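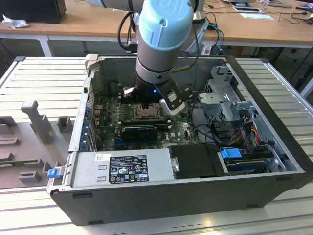

Pirau progress note, 6/18/25
For: Elżbieta Piątek

Hello Elżbieta,

You asked for something you could read over a cup of tea, so I've left the plots in the shared folder and I'll just tell you how it's going. Mostly well! The short version is that the planner is in good shape, the perception is better than it was, and the force control is where your money is going at the moment.

Planner first. Ova (the part that decides what comes out of a desktop computer and in what order) now works from a graph of what blocks what, and it rebuilds that graph after every move. The old version made one plan at the start and stuck to it, so if a cable had sprung back over a memory module it would go straight for the module anyway. Now it looks again, sees the cable, and puts "move cable" at the front of the queue. Replanning takes nearly 3 seconds, which I'd like to bring down, but it's bearable.

Perception is Iyamu. We've labelled 1,807 views so far, and the CPU socket, the memory and the power supply come out reliably now. Drive carriers are fine when they're a bright colour and a bit hopeless when they're black on black. Cables are still the hard bit. I've stopped trying to trace each one from end to end and simply mark the areas the arm should keep out of, and that has made life a lot easier for the planner as well.

Then there's Nosik, the controller, and the retention lever on the socket. You have to push down, slide out a touch and let it rise without it pinging away from you. My first go used fixed positions and was far too stiff. I've since rewritten it so that the arm gives way sideways while it keeps a steady push downwards. On the last run of 121 attempts the lever was missed 23 times, and nearly all the misses came from the starting position being slightly off, so I want to add a small search move before it pushes. I think that's a week of work, possibly two if the force readings keep drifting when the wrist turns (they do, and it's annoying).

Tooling: every run now saves a log you can play back against a newer planner. I should have built it months ago.

Still to do before the September review: the search move, black drive carriers, and a proper stop-and-ask step when Iyamu isn't sure what it's looking at. I don't need any more money for these. I would like to keep the bench through to the review, though, if you could put in a word.

Search this site Enter keywords Go

Contact the Pirau project | Copyright 2025 | Back to top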